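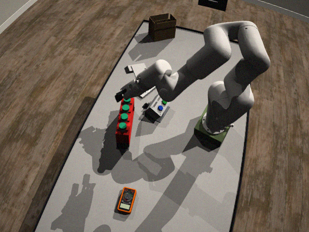 The button bench in simulation, arm parked over the long red block. Meter at the near end, box at the far end.

Workshop Tips: Keeping a Bench Arm Civil

Most of the tips on this page concern glue, drawers and the removal of one kind of grease with another. This batch is for those of you who wrote in after the last one to say you also have a robot arm bolted to a table and would like it to behave. There are more of you than I would have guessed, and several of you should tighten your base bolts tonight.

My own cell is a secondhand Prasum arm on a long table, and its job is to press buttons. It presses a button, thinks about it, and presses another. I have had human coworkers with less range, but also with fewer cables. I keep a simulated copy of the bench on the computer and try everything there first, where a crash costs me only my dignity.

Base bolts first

Check the ring of bolts at the mounting flange before you blame anything else. A base that shifts by the thickness of a business card turns into a miss of half a button out at the gripper, and you will spend a whole evening adjusting software that was fine to begin with. Snug them in a star pattern, the way you do a car wheel. Then draw a line with a paint marker across each bolt head and onto the flange. Next month you can look instead of reaching for the wrench, and if a line is broken, that bolt has been wandering.

Don't use the green thread locker from the drawer with no label. Ask me how I know it was the permanent kind.

Fasten down whatever gets pushed

A button box that slides is a button box that never gets pressed. Mine used to creep away from the gripper a hair at a time, like a cat leaving a room. Double-sided tape holds for a week in January and an afternoon in July. Two small screws from underneath hold until you sell the table. If you can't bring yourself to drill the tabletop, screw the box to a scrap of board and clamp the board.

While you're at it, trace around every fixture with a pencil. When something gets knocked, and it will, you put it back on its outline and go eat dinner.

Teach the hover point, then the press

Save two positions for each button, one a finger's width above it and one at the bottom of the press. Run the arm to the hover point quickly if you must, and down from there slowly. People who save only the press position find that the arm takes the shortest route to it, and the shortest route goes through the next button over.

With buttons in a row, teach the first and the last by hand and let the controller work out the ones between. Then check the middle ones anyway. The Herkow panel I started with had its holes drilled by someone in a hurry.

The meter comes out before the screwdriver

Nine times in ten a "broken" button is a wire that has let go at the back. Set your multimeter to continuity, put a probe on each terminal, and press the button with your finger. If it beeps, the button is fine and your problem is upstream. Power off for this, please. The beep means nothing on a live circuit, and the meter's fuse costs more than you remember.

Then take the meter off the table. I know it lives there. Mine lives there too, and in the simulation it can stay as long as it likes. On the real bench a forearm coming around at speed does not slow down for test equipment. Put a hook on the wall at elbow height and you'll use it — eventually.

Grease, and the log you won't keep

My arm's manual wants the joints looked at every 2000 hours. I did mine at 2055, which I consider prompt. Wipe the seams with a dry white rag and see what comes off. A faint gray smudge is ordinary. Anything wet and amber means a seal is on its way out, and you should order one now, while the arm still works and you're in a good mood.

Write the hours on masking tape and stick it to the base. I have tried spreadsheets. The masking tape has survived all of them.

Cables want a loop

Leave enough slack at every joint for the arm to reach its silliest pose, then a little more. Run it through the full program at low speed and watch the cables the entire way, with your hand near the stop. Hook-and-loop straps beat zip ties here. A zip tie holds the cable exactly where it was when you were wrong.

Gripper tips

The pads go shiny before they start slipping. Scuff them lightly with fine sandpaper, wipe with alcohol, and get another few weeks. I keep a spare pair of the black Brullmont ones in a jam jar, next to the jam jar of screws that belong to nothing.

After any change of pads, redo the press depth. New ones are longer than worn ones, and the first button of the day will hear about it.

A box with no lid

Keep an open cardboard box within your reach and out of the arm's. Everything loose goes in before the arm gets power: driver bits, tape, coffee spoon, the other coffee spoon. It takes around ten seconds. A reader in Bermúdez asks whether a nice plastic bin would do as well. It would, but cardboard gives when you misjudge the reach, and a new one turns up with every delivery.

Next batch: drawers that stick, and the bar of soap you already own.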